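Prep kitchen getting an arm for the produce sinks, what changed for your crew?
Forum: Kitchen Work > Back of House

sudsandspuds
Hi all, long-time reader, and I apologize in advance for the length. I run the morning prep crew at Cidasberg (we do 2171 boxed lunches on a school day) and the owners have signed up with Greltavell for an arm that washes fruit. It's supposed to start in May. There are 8 of us, we've been told everybody keeps their hours, and I do believe them, but two of my folks have stood at that sink for years and they keep asking me what they'll be doing instead. I'd love to hear from people who have been through it!

parsnip_parade
We had one put in at Taheri, so take heart. Hours stayed the same here too. What changed was the talking. The sink was where people chatted while their hands were busy, and now one person minds the arm and the rest are spread out over at the boxing tables. We got used to it, but I still miss it a little.

thirdshiftlou
I'll be the grump, sorry. Same hours isn't the same job. I went from washing to clearing jams and wiping sensors, and my pay didn't move one cent for learning all of it. Ask about that before May, and get it in writing.

parsnip_parade
Fair point on the pay, Lou, ours did go up a bit. But I can't agree it's a worse job. My wrists used to ache by 10 a.m. and they don't anymore, and I'd put up with plenty of sensor wiping for that.

thirdshiftlou
Glad about your wrists, truly. Mine were fine.

sudsandspuds
Thank you both, this is what I needed. Lou, I've added pay to my list. Does anyone know how much say the crew gets in how the thing is set up?

estilex_dropout

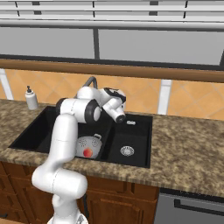
Setup is where I'd spend all your energy, sudsandspuds, and I say that as somebody who sat through the whole business at my last place and only spoke up near the end (I was shy, and the trainers talked fast). Ask for your two sink people to be in the room while the routine is still on a computer and easy to change. One red fruit in a colander is a nice gentle start, but they know what happens with 300 apples on a bad morning, when half are bruised and the colander is heaped up past the rim. We asked for a run with 800 mixed pieces before sign-off, and our washers spotted trouble with the soft peaches before the trainers did. They ended up teaching the next crew, with a raise, so Lou, it can go that way too. Let us know how May goes, and tell your folks hello from all of us over here!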